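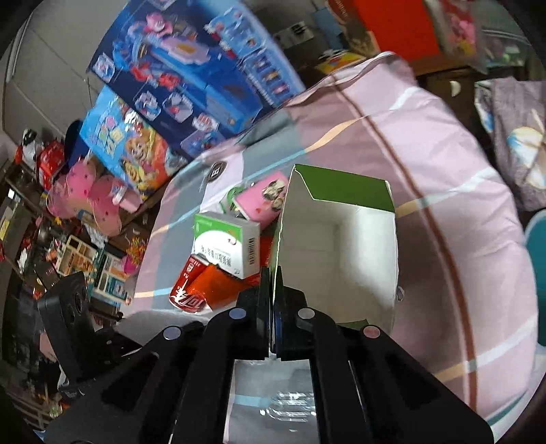 Ticket 2097 concerns missing finish times in the Udum chip timing system at the Drindham Schools cross-country trial, Pustley course. The first reply from the desk asked about metal near the finish antennas, and the same question came up twice more before the fault was found, so the guidance is repeated at the head of the log. A small metal object can reflect or detune a read at short range. A drink can lying on its side, like the red Coca-Cola can next to the green box, is enough to matter if it ends up against the antenna housing. Keep cans, foil blankets, folding chairs and barrier feet clear of the mat edges before the reader is powered on. Metal was not the cause in this ticket.

Status: Closed
Opened: 8/19/21
Opened by: Laine Butkienė, meet secretary, Drindham Schools
Assigned to: Normunds Hunt, then Urmas Pētersons
Product: Udum reader, two-mat configuration (start and finish)
Severity: High – results not published

Initial report (L. Butkienė)

Start mat and finish mat both tested fine in the morning with a spare chip. Girls' and boys' races ran as a single start. When I exported the results, 39 runners had a start time and no finish time. They include the first runner home and everyone near the front. The rest of the field has complete times. Nobody changed shoes or took a chip off as far as the marshals know. Chips are the ankle type on fabric straps.

We have a hand-written finish order from the funnel and a video of the line, so places are safe. Times are the problem, as they are used for seeding the November championship.

I have not cleared the reader. Please tell me before I touch anything.

Reply 1 (N. Hunt)

Leave the reader powered off until you have copied the log from the card. Please send:

the raw log, not the results export
the configuration file from the same card
a photo or sketch of the finish mat position
battery level at the end of the race

Missing reads at the front of a race usually come from speed over the mat or a reader that had not finished waking up. Also check for metal close to the mat.

Update (L. Butkienė)

Raw log and configuration attached. Sketch attached. Battery was above half on both units. The nearest metal was the scaffold clock stand, set back well past the finish line. The finish unit was switched on before the start and its light was green throughout.

I do not think it was speed. The line is at the top of a grass slope and no one was moving fast over it.

Reply 2 (N. Hunt)

Agreed on speed. The finish unit shows a steady heartbeat for the full race, so it did not drop out. Signal strength on the reads that were kept is normal.

Please try one bench test. Put the finish mat on a non-metal floor, power it on, and walk across with any five chips from the affected runners. Wait a minute, then walk back. Send the log.

Update (L. Butkienė)

Done in the school gym. All five chips read in both directions when I used the finish mat alone. Sprung wooden floor, no metal nearby.

I then did what I thought was the same test with both mats and got a different result. Chips walked over the start mat first did not appear when walked over the finish mat a few minutes later. Chips that had not crossed the start mat appeared at once.

Internal note (N. Hunt to U. Pētersons)

Passing this one up. Hardware looks good. The second gym test rules out the mats, the cables and the chips. Something is discarding the second read.

Log review (U. Pētersons)

Compared raw log with results export.

1. The raw log from the start unit is complete.
2. The log from the finish unit is already filtered. Reads dropped by the duplicate filter are not written to it unless verbose logging is on. Verbose logging was off.
3. Every runner with a finish time took longer than 30 minutes, with one exception.
4. The exception is bib 833, whose finish time is faster than that and was recorded normally. Bib 833 has no start read.

Item 4 is the useful one. If the filter compares a finish read with the start read and treats it as a repeat, then a runner without a start read would get through. Please ask the start marshal whether bib 833 crossed the start mat.

Update (L. Butkienė)

I asked Aivar Laur, who was on the start. Bib 833 was retying a shoe when the gun went and joined from the side, outside the mat. He wrote it on his sheet. Times are gun times in our league, so it makes no difference to the result.

Diagnosis (U. Pētersons)

Confirmed. Two settings combined to cause the loss.

Location ID. Both units were set to location 1. The finish unit should be location 2. The software cannot tell a start read from a finish read when the IDs match.

Duplicate window. The window was set to 30 minutes. Within the window, any later read of the same chip at the same location is discarded. The default is far shorter. The long setting is intended for races on a road loop where spectators with chips wander back over the start.

The two units share reads over the wireless link, which is why the finish unit knew about the start reads at all. With the link off, the fault would not have appeared. The morning test used a spare chip on each mat separately and could not have shown it.

When both units are at location 1, the export labels the first read as start and any later read as finish. That is why the slower runners looked correct.

Question for the customer: when was the configuration last changed, and by whom?

Update (H. Kütt, equipment officer)

That was me. I loaded the file from our spring road relay onto both cards so that the race names would match. I did not know it carried the location ID with it. The relay used a single mat.

Reply 3 (U. Pētersons)

Understood. The configuration file does contain the location ID, and the loading screen does not say so. I have raised that with the software team as a separate request.

Recovery of times

The dropped finish reads cannot be recovered from the card. They were discarded before writing. Options:

a) Take times from the finish line video, using the scaffold clock if it is legible.
b) Use the funnel order and publish places only for the affected runners.

For option a, check the clock offset first. Find any runner with a chip finish time in the same video and compare. Apply the offset to the affected runners and mark those times as manual in the results. Round up to the whole second.

Update (L. Butkienė)

Using option a. The clock is legible for the whole of the video. I compared it with the first runner who does have a chip time and the clock was two seconds ahead, then checked against the last runner and got the same. Manual times entered and marked. Order agrees with the funnel sheet except for one pair who came in together, and the video settles that in favor of the funnel sheet.

Configuration changes applied

Start unit: location 1
Finish unit: location 2
Duplicate window: returned to default on both
Verbose logging: on for both
Wireless link: unchanged

Retest (L. Butkienė, H. Kütt)

Repeated the gym test with both mats and the same five chips. Walked over start, then over finish after a few minutes. All five appear with start and finish times. Walked back and forth over finish several times and only the first read is kept in the results. Dropped reads now show in the log with a D in the last column.

Closing note (U. Pētersons)

Recommended check before each meet, to be done after the final configuration is loaded:

Carry one chip over the start mat, then the same chip over the finish mat, in that order.
Open the export and confirm both times are present.
Clear the test reads from both units.

A different chip on each mat does not count as this check. Verbose logging uses more space on the card but can stay on for a meet of this size. The request about the loading screen is tracked separately and does not hold this ticket open.

Results republished by customer. Ticket closed with customer's agreement.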